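**Match Data Scorer (part-time), Soltideo, October 2019**

Soltideo supplies ball-by-ball cricket data to fantasy league operators. We need a scorer for the winter fixture list, working from our Thorlacius office or from home.

The scorer logs each delivery in Vurkum, our in-house scoring tool, and checks the totals against the umpires' sheet after each innings. Entries must be made within 27 seconds of the ball going dead.

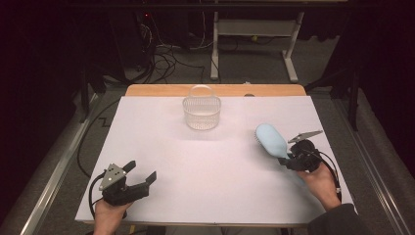
Corrections after the close of play are allowed up to a limit of 3 per match. Anything above that goes to Kaj Kragh for review before player points are released.

Applicants should know the Laws, including the short-run and penalty provisions, and have scored at club level or higher. Experience of T20 is useful. Training takes place on recorded matches from July.

Pay is per match. The contract covers almost 300 hours.

Send a CV and one completed scoresheet to Halldóra Ketilsson, quoting reference 921.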